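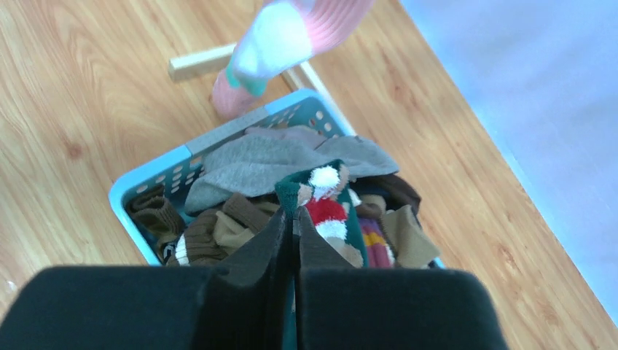 Stop grading robots on the grab

19 September 2019

I've been writing manipulation software for a while now, and I have a complaint. We're all obsessed with the grab. Go to any demo, read any paper, look at any slide deck from a startup, and the number up front is grasp success. Did the fingers close on the thing? Great, green check mark, next!

Well, I spent most of May on laundry, and laundry has made me grumpy about that number.

A heaped basket of socks is a lovely, horrible test. There's a gray knit piece lying over most of the pile, brown ones bunched up at the sides, a striped one, a beige one hanging over the rim, and a dark green Christmas sock sticking up right between the fingers. Grabbing something out of that is easy. You could close the gripper with your eyes shut and come up with fabric. So the grasp score looks fantastic and you learn next to nothing from it.

The part I care about is the letting go. A pink sock in midair over the basket is a sock my planner has no opinion about. It has a goal pose for the wrist and a goal width for the fingers, and once those are met it happily reports success. Where the sock lands is somebody else's department. We ran 290 drops in a row with the stock Etitari planner and it logged every single one as done. I went back through the video by hand (two evenings and a lot of coffee) and 44 of them had ended up somewhere other than in the basket.

That's a tooling problem as much as a planning one. Our logger, Fumomard, stops recording when the gripper opens. Somebody made that choice years ago to save disk space, and it quietly decided what we'd all think about. I changed one line so it keeps going for a couple of seconds longer, and suddenly there were things to argue over. Do we release lower? Do we check the rim first? Does the wrist camera even see the basket well enough at that point, with two big black fingers covering the front of it?

I know the pushback, because I get it from the Darkura folks every time. Cloth is hard to model, so don't model it. Fine, I don't want a cloth simulator either! I want a second look. Take one picture after the release, compare it with the one before, and say yes, no, or can't tell. My version is 61 lines and runs on the old laptop next to the arm.

"Can't tell" is my favorite of those answers, by the way, and I wish more of our code were allowed to say it.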